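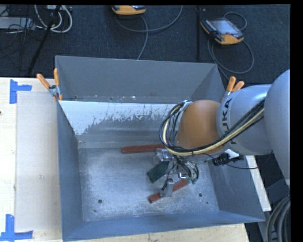 To: Gollthorpe Residents and Members list
From: Secretary, Gollthorpe Allotment Association
Date: 1 July 2024
Subject: Re: Proposed changes to water charges and watering hours

Dear members,

I write on behalf of the management group in reply to the message copied at the foot of this email. As several members have raised similar points with me privately, the response is being sent to the whole list.

The proposal before members is to replace the flat water levy with a charge based on plot size. Full plots would pay $135 per year and half plots $70. Concession holders would continue to receive their existing discount on plot rent, but it would not extend to the water charge. The flat levy has remained unchanged for six years, during which the utility's fixed service fee has risen on each annual account.

Mr Dimitrov asks whether individual metering was considered. It was. A quotation was obtained from Brovum for sub-meters on every standpipe, and the capital cost could not be met from present reserves. The matter may be reopened once the Plorkholm Road fence has been paid for.

With regard to watering hours, the draft rule would prohibit the use of hoses and sprinklers between 10 am and 4 pm during daylight saving. Hand watering by can would be permitted at any time. Seedlings under shade cloth are not exempt under the present wording, and members who wish to see an exemption should propose an amendment in writing.

Amendments must reach me at least five days before the general meeting. Proxy forms are kept in the shed beside the Kos Street gate and should be signed by the plot holder named on the licence. Joint holders have one vote between them.

Members are also reminded that the lower standpipe is to be turned off fully at the wheel after use.

Yours faithfully,
Honorary Secretary
Gollthorpe Allotment Association

> From: Milovan Dimitrov
> Subject: Proposed changes to water charges and watering hours
>
> Dear Secretary,
>
> I have read the notice circulated in April and have two concerns. My plot is a full one, but nearly half of it is given over to established fruit trees and natives that I seldom water. A charge by area does not reflect what I use. Were meters considered?
>
> Secondly, I would ask that the rule on hours distinguish between sprinklers and drip lines. The latter lose very little to evaporation and I see no reason to restrict them.
>
> Regards,
> M. Dimitrov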